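Flikus returns and sorting: staff FAQ on the robot benches
Put together by Fouzia Zaidi, floor lead. Last changed 5 Oct 2025

Read this before you email me. Most of it has been asked at least twice.

What are the arms for?
Sorting mixed returns. Odds and ends that come back loose, no outer carton, half of them with no paperwork. The arms pick up, turn over, put down. You decide what's what.

Are jobs going?
No. 13 of us on the bench in April, 13 now. Stoneck shift pattern stays as it was. If that changes you'll hear it from me and in writing.

So what does change for me?
Less lifting and reaching, more watching. You'll do 9 minutes of checks at the start, then mind a table. Some people like it, some find it dull. Say so if you do, we can swap you back to packing.

Why is it so slow on plain black boxes?
Dark, shiny-ish, patterned sides. The striped ones are the usual culprit. Leave it to have its go, don't nudge the box.

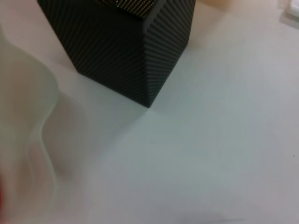
Staff Notes, no. 9, page 2

Can I put my hand in to help?
Not while it's live. Press pause, wait for the arm to stop, then reach in. Applies to everyone incl. me and Oluf.

What goes on the table?
Whatever's in the tote, within reason. Bottles, pens, tissue, pots, small bins. Nothing sharp, nothing leaking. Spread it out a bit, the arms hate a heap. Mesh pen holders can stay upright.

Do I have to take the labels off first?
No!! Please leave barcodes alone. We had 100 items with no code after somebody tidied up, and it took all afternoon to match them.

What does a green light on the arm mean?
Powered and fine. It does not mean safe to reach in, see above. Any other colour, call Oluf Brøndum.
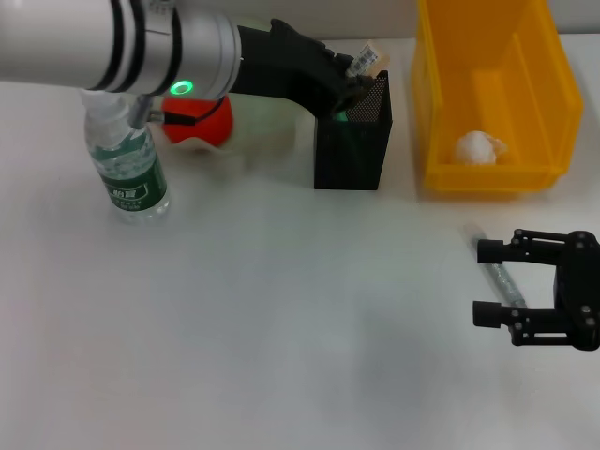
Breaks, pay and training

Do I get paid for the training?
Yes, normal rate, in shift time. Two sessions. Raltard run the first, Oluf does the second at your own bench.

Will I be timed against the robot?
No. The count on the screen is for the table, not for you. Target is 1,000 items a week per table and thats a table target, shared by who ever is on it.

Is someone going to watch recordings of me?
Only the tabletop gets recorded. Oluf looks at the clips when a pick has gone wrong. They aren't used for appraisals, the union rep has this in writing.

What about soft stuff?
Red pom-pom sort of things are OK, the grippers can close round those. Crumpled tissue too, mostly. If it drops the same thing three times, take it off (pause first) and put it in the hand-sort tray.

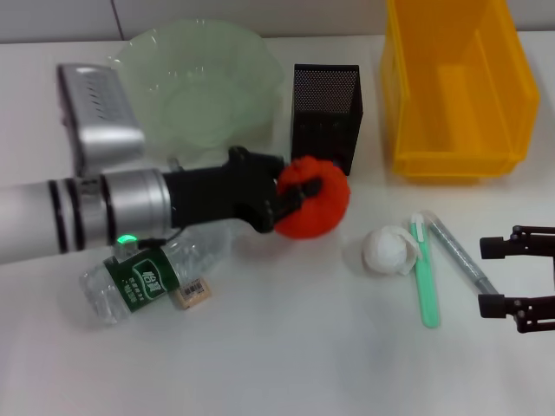 When things go wrong

It's stopped and there's something in the gripper.
Pause. Don't pull. Press release on the panel and let the item down onto the table.

A bottle has rolled off.
Pause, pick it up, wipe the floor if needed, put it back lying down or standing, either's fine. Carry on.

Who do I ring out of hours?
Schouten helpdesk, number's on the side of the panel. Give them the table number first or they'll ask you for it anyway.

I've got a question that isn't here.
Slip in the box by the kettle. I add new ones when I get a minute.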